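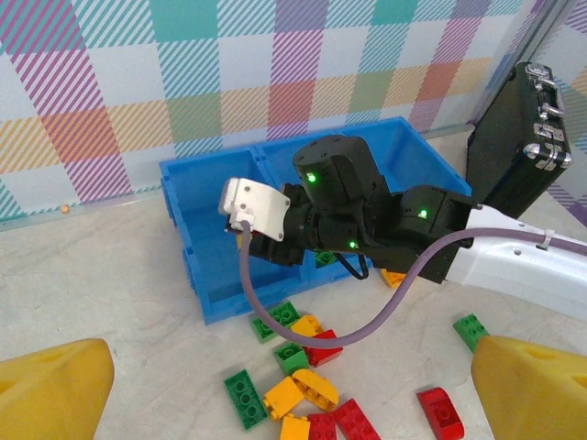

La clasificación de piezas pequeñas empieza por el recipiente, y Danang Kusuma lleva años repitiéndolo a quien le encarga una sala de juego. Kusuma organiza espacios infantiles para el estudio Nullero, con sede en Uvska, y trabaja sobre todo con ladrillos de construcción, cuentas y otros elementos que terminan en el suelo. Prefiere las cubetas de plástico de paredes bajas con tabiques interiores, como la de color azul vivo colocada sobre el suelo gris claro, frente a la pared de cuadros en tonos pastel. «La altura de la pared es el dato que más se descuida», afirma. «Con una pared alta el niño vuelca el contenido para ver el fondo. Con una baja mira, mete la mano y saca el ladrillo.»

El primer criterio que aplica es el número de categorías. En sus proyectos iniciales separaba por color y por tamaño a la vez, y el sistema se deshacía en cuanto el material pasaba a manos de los niños. «Diseñé para una ludoteca de Fitov un mueble de 16 casillas. Al segundo viernes había ladrillos de todos los colores en todas las casillas – y los adultos tampoco sabían dónde iba cada cosa.» Desde entonces separa solo por tamaño o solo por color, nunca por ambos, y deja un compartimento sin asignar para las piezas dudosas.

Sobre cuál de los dos criterios funciona mejor, su respuesta depende de la edad. Con los más pequeños usa el color, que se reconoce de un vistazo. A partir de los seis años cambia al tamaño, dado que a esa edad se construye siguiendo un plan y lo que se busca es una pieza de una medida concreta. «Un ladrillo verde y uno amarillo pueden ir en la misma cubeta sin ningún problema. Lo que retrasa la construcción es tener que remover los grandes para llegar a los pequeños.»

La cantidad es el segundo punto. Kusuma fija un máximo de 600 piezas por zona de juego y guarda el resto en cajas cerradas que rota cada mes. El inventario lo hace por peso: coloca una muestra de 20 ladrillos iguales en una balanza de cocina, calcula el peso unitario y divide. El procedimiento solo sirve para lotes homogéneos. Con los lotes mezclados pesa el conjunto, anota la cifra en la tapa y la compara en la revisión siguiente.

El suelo ocupa una parte considerable de la conversación. Recomienda superficies lisas, de tono claro y con poco dibujo. «Un jaspeado suave disimula el polvo y todavía deja ver un ladrillo. Con una moqueta de pelo se pierden las cuentas, y la aspiradora las encuentra antes que usted.» El encuentro con la pared le parece el lugar más problemático de la habitación. Las piezas redondas ruedan hasta el rodapié y se quedan allí, por lo que pide que el remate vaya sellado y sin holgura por debajo. Si la holgura supera los 2 milímetros, lo rellena con un cordón de silicona.

Respecto a los estampados de pared es menos estricto. Admite los cuadros y las rayas de varios colores siempre que no bajen al plano del suelo, donde competirían con las piezas. «La pared puede llevar rosa, turquesa, naranja, lo que quiera el cliente. Abajo necesito contraste.»

La recogida se hace por fases. Primero se agrupan los ladrillos en un montón junto al borde delantero de la cubeta, después se retira lo que no pertenece al juego y al final se reparte por compartimentos. Kusuma desaconseja repartir pieza a pieza desde el punto donde aparece cada una, por la cantidad de desplazamientos que exige. Para el repaso final pasa la mano plana a lo largo del rodapié, empezando por la esquina más alejada de la puerta.

En cuanto a la limpieza, lava las cubetas con agua tibia y jabón neutro y las seca boca abajo. Los ángulos de los tabiques acumulan pelusa y los trabaja con un pincel de cerda corta. No usa etiquetas adhesivas en el interior: el pegamento retiene suciedad y, una vez despegada la etiqueta, cuesta eliminarlo. Si hace falta rotular, lo hace por fuera.

Nullero prepara ahora la línea Koo, una serie de cubetas con tabiques desmontables que Kusuma prueba desde marzo. El prototipo tiene un defecto pendiente de resolver. «El tabique se levanta cuando se tira de un ladrillo encajado contra él», explica. «Estamos revisando la profundidad de la ranura. Hasta entonces sigo comprando las de tabique fijo.»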